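Week 6 notes: small storage and where things live

Hi all – these are my notes from October's class, typed up for the people who missed it. Bring them back next time with your Cheng reading (the short one, 26 pages).

We started with homes. A home is the one spot a thing goes back to when you're done with it, and I'm pretty strict about this! If your scissors have two homes they'll end up in a third place. Hongjun Qian asked if a junk drawer counts. I said yes, if it's shallow and you empty it every term.

Then open versus closed. Open storage is for what you grab all day – pens, tape, clips. Closed storage is for the things you'd like to stop looking at. My own desk in Beserville is 40 inches wide and I still manage to lose a ruler on it.
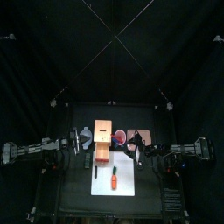 Drawers eat more room than people plan for, so measure with them pulled out. I forget this myself and then wonder where my elbows should go. Look at how the open drawer on the little wooden box comes out toward the front, with the white sheet lying ahead of it. The pink cup sits off to the side, and that's where I'd put mine too.

For next week: draw your own desk top from above, drawers open, and mark one home for each thing you use daily.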